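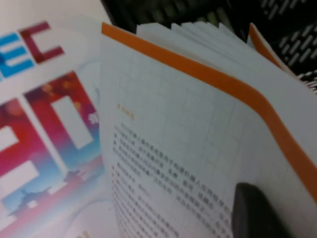
Issue 29, page 9

The Page Turner

A tabletop arm kit from Denex learns its way around paper, and we can't stop watching it

Paper is horrible stuff for a robot. It bends when you push it, it sticks to its neighbour, it slides off the desk if you so much as breathe on it, and every sheet behaves a little differently from the last. Give an arm a wooden block and it will stack it all afternoon. Give it a magazine and you will learn a great deal about humility before lunch.

So when Denex said its new Quartey kit was meant for paper handling, we cleared a bench in the Pernstead workshop, tipped out the contents of the recycling shelf and got stuck in. Brochures, exercise pads, parish newsletters, takeaway menus, a stack of booklets with pages printed in what looks like Chinese and a bright orange stripe curving round the margin. Those booklets became our favourite test piece, and I'll come back to them.

What you get

The Quartey is an add-on and not a whole robot. You need an arm already, and the kit bolts on at the wrist. In the box there is a two-finger gripper, a small camera that sits just behind it looking down past the fingertips, a control board, a bag of spare finger pads and a cable that is, for once, long enough. We fitted ours to the workshop's old Dovar arm, which has been knocked, dropped and repainted since it came to us and still runs sweetly. The price is £700 with the standard pads, and the full set with the practice software and the weighted base plate comes to £1239.

Fitting took me an evening. The bracket has slots where the last Denex kit had fixed holes, so you can nudge the camera until it sees what you want it to see, and the screws are all one size! I have grumbled about mixed screws in this magazine often enough that I feel I should cheer when somebody gets it right.

The fingertips are the clever bit. They are dark grey, smooth and rounded at the top, with no sharp corner anywhere to snag or dent a page. Having fought with square-ended grippers that leave a neat little crease wherever they land, I was pleased before I had even switched it on.

Learning by hand

You teach the Quartey by driving it. There is a handheld controller with a trigger for the fingers, and you simply do the job yourself, over and over, while the software records the camera picture and the arm's movements together. After enough goes it tries on its own. The manual suggests starting with something easy, and we ignored that and went straight for turning pages, like fools.

My first session was a shambles. I pushed too hard and the whole booklet skated across the bench, I pushed too softly and the finger slid over the page as if it were ice, and then I found the knack and spent a happy hour doing nothing else. You rest one finger on the paper, drag it a touch towards the spine so the sheet humps up, and slip the other finger under the hump. It's how you would do it yourself with a cold thumb. When it goes well the loose sheets lift in a fan, and from the wrist camera that looks lovely, all those thin white edges in a wave.

You do have to get used to that camera. It is so close to the work that the fingertip goes soft and blurry, small print smears, and anything lying nearby takes up half the view. I kept expecting this to be a problem. A printed brochure tucked partly under the booklet, all pinks and purples with great white numerals across the front, seemed just the sort of thing to throw it off. In our tests the arm coped with clutter like that far better than I did, and I had the advantage of being able to lean over and look.

The trials

Once we had recorded enough turns, we let it have a go alone on the booklets. The orange stripe seemed to help it, and I have a theory about this which the software neither confirms nor denies. Each page has that band of strong colour along the top and round the edge, so when a sheet starts to rise there is a second curve of orange showing against the first, and a camera can surely make something of that. Whatever the reason, it took to them quickly. Plain white pads were harder work. Menus were somewhere in the middle, apart from the laminated one, which it hated.

The best moment of the whole test came on a Saturday morning with the radio on and the kettle going. The arm reached in, missed the hump, paused, came back a little lower and tried again. I hadn't knowingly taught it that second try, but I must have fumbled often enough in the recordings for it to pick up the habit. Two of us cheered at a page being turned. I'd do it again.

Speed is not its strong point. If you are hoping to scan a library you will want something else, and probably something with suction. The Quartey turns a page at the pace of somebody reading a bus timetable, and it still picks up two sheets together more often than I would like. Damp paper from the shelf by the back door beat it completely.

Grumbles

The practice software wants restarting whenever you unplug the controller. The finger pads pick up dust, and a dusty pad has no grip at all, so keep a cloth handy and wipe them between sessions. The supplied base plate is good and heavy but has a shiny finish, and under our strip lights it threw a glare straight into the camera. We put a dark cloth down and left it there for the rest of the test.

I would also like a gentler setting on the trigger. The fingers close in proportion to your squeeze, but the first part of the travel does almost nothing and the last part does rather a lot. You learn it, and my hands now know where the bite is, but a new user is going to crumple a few covers on the way. Use old ones.

The manual deserves a kind word. It is short, it is written in proper sentences, and the chapter on lighting alone saved me a day. Denex has put a set of sample recordings on the disc too, and replaying those on your own arm (slowly, with a hand near the stop button) is a fine way to check the camera is lined up before you start teaching.

Who should have one

If you have an arm already and you've run out of blocks to stack, I'd say get the £700 kit and a pile of old magazines and enjoy yourself. The full set is worth the extra if you are buying for a school or a club, mostly for the practice software, which lets a second person rehearse on screen while the first is hogging the controller. If you have no arm yet, start there and come back to this later.

Ours stays on the bench for now. Next on the list is envelopes, then a road map, folded, which I am told is cruel.

The Quartey kit is out now from Denex. Tested at the Pernstead workshop on a Dovar arm, with standard finger pads throughout.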